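4.2 Kitchen trials with the Vedell gripper kit

The Vedell kit is sold as a retrofit for light robot arms and comes with a two-finger gripper, a wrist camera and a license for the recording software. We bought one kit at list price and had no contact with the maker during the trials. Setup followed the printed manual and took nearly 2 hours, most of it spent on camera calibration.

We recorded 652 episodes at the Osport site in September. Of these, 157 used bread dough in a steel bowl (Figure 3). Dough was chosen as a soft item with no fixed shape, which the product sheet lists as supported. Polished steel was a second concern, as bright highlights on a rim can mislead depth estimates made from a single view.

Episodes were labeled by two of the authors working separately. Where the labels differed, a third author watched the recording and decided. Episodes with a software fault were kept in the set and marked as such.

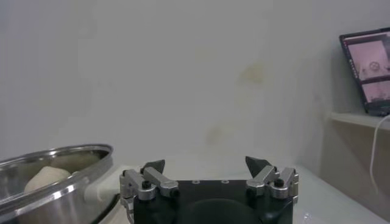
Figure 3. Wrist camera view in a dough episode, with the gripper open and the bowl at left.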